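Everyone in Altmont is sharing the news that the coffee chain on the square has gone "fully compostable." I've read the press sheet twice now and I have doubts.

First, the number. The chain says it will keep 3,000 cups a month out of landfill. Out of landfill and into what? The sheet skips that part.

I called the city. Tzu-hsuan Man in the waste office was patient with me. Altmont has no commercial compost pickup. The closest site that could take cups is in Vamberg, 57 miles away, and it stopped accepting them in May.

Why did it stop? Too many lined with regular plastic mixed in with the compostable kind. The sorters can't tell them apart on a moving belt. I couldn't either.
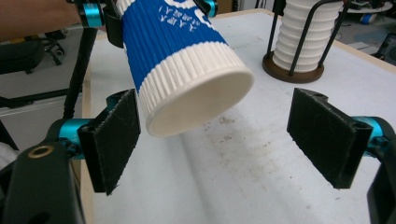 So where does a compostable cup go if you drop it in a bin downtown? To the landfill at Prastedau, in the same truck as everything else.

Ademir Siqueira replied that it's still better than plastic foam. Maybe. Foam cups were gone from the square years ago, so I'm not sure who we're beating.

A couple of you said to put them in the backyard pile. I tried that last summer with 4 of them, torn up small. By spring I had 4 cups' worth of damp scraps and a very good crop of pumpkin vines from something else.

The chain does knock a little off if you bring your own mug. It's on the last page of the sheet, in small type. The new green bin got the whole front page.

Ghislain Thibodeau asked what I'd want instead. Mugs for people who sit down. Half the tables in there are people staying over an hour with a to-go cup.

I've emailed the chain to ask who hauls the green bin and where it gets emptied. I'll post the reply here if I get one.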